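Trivora Street Kitchen: The Counter Gallery

Posted April 2, 2021
Filed under: Kitchen, Small Victories, Toaster Oven

Regular visitors will remember the old counter, a butcher-block affair that Alaric Ridgeway oiled twice a year and apologized to in between. It had a burn in the shape of Ohio and a low spot where peas collected. It is now a workbench in his garage, and I'm told the peas have been replaced by wood screws.

The new one is gray with flecks. We spent 42 days choosing it, a period during which I learned that there are a great many grays and that every one of them is named after weather. Ours was sold to us under the name Prosgate Drizzle. Jhair Mosquera, who installed it, calls it "the speckly one," and so does everybody else now.

What I wanted was a counter that hides crumbs. What I got is a counter that hides crumbs so well that I wipe it by faith. I have also lost a contact lens, two peppercorns and a quantity of sesame seeds on it, and I assume they're all still there, getting along fine with the locals.

The toaster oven went back on first, before the kettle, before the knife block, before anyone had put the drawers in. Priorities. We've had it for six years and it has cooked most of what this household eats. The big oven holds the baking sheets and gets turned on at Thanksgiving.

A few notes for those who wrote in after the last gallery:

The counter depth is fine. With the oven door down there is still room in front for a cutting board, as long as it isn't the good one, which is enormous and was a wedding present.

Yes, we thought about putting the toaster oven in a cabinet. Alaric drew up a plan with a sliding shelf and a little vent. It was a lovely plan. It would have cost more than 38 toaster ovens, by my arithmetic, and I'd have had to bend down.

The edge is a plain square one. Pranley Stone offered us a curvy one called the Maglaya, and I said no before hearing the price. Jhair told me the price anyway, on his way out the door, and I have felt very good about the square edge since then.

Cleaning is warm water and dish soap. The leaflet that came with it runs to 40 pages and says the same thing in several languages.

The oven door gets cleaned less often than the counter. I do the glass with baking soda paste, leave it alone for almost as long as I can stand, and then scrape. The rack comes out and goes in the sink, where it fits diagonally or not at all.

And to the reader who asked whether the flecks sparkle: a few of them do, depending on where you're standing. I was against sparkle. I lost that vote and have since been caught admiring it while waiting for toast.

The backsplash is a separate argument, expected to be settled in June. Until then the wall stays plain, and everyone gets to have an opinion about tile at dinner.

On to the speckly one and its oldest tenant, door down.

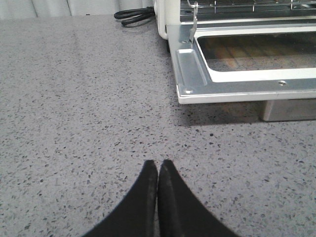
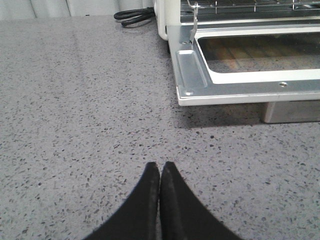
Both: flecks in front, toaster oven at upper right with its door open. Any crumbs are between you and the counter.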